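Kitchen shelf notes, part 2. Bottles with screw caps get stored upright, always. Laid on their side they weep at the thread, and the fridge door rack at Tollow is 30 mm too shallow to stop them rolling. 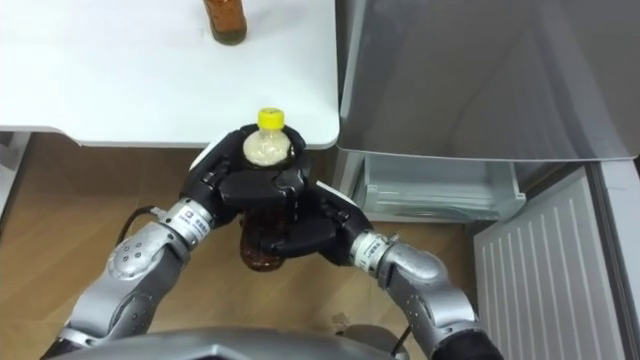
Anything that separates, pale on top and dark amber-brown below, needs turning over a few times before pouring — cap tight, 9 slow turns. Shaking only makes froth.

Ayten Gezer asked about size. 700 ml is the most the door rack will take.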